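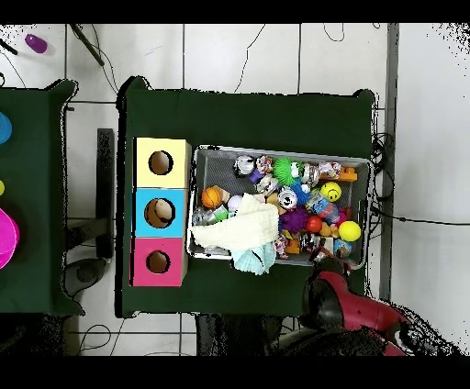 The Faststead folding table was purchased in March for the family room at the Sutton branch library. It carries a stated load of 400 pounds and opens in almost 40 seconds. Staff set it up and put it away 5 times a week. The top holds a wire mesh basket packed with toys beside three cardboard boxes in yellow, blue and pink, and a cloth is advised, as the bare surface marks easily. The leg locks are firm -- stiff, in the first month -- and one rubber foot was replaced by the supplier, Undach, without charge. The table is recommended for indoor use. The carrying handle is poor.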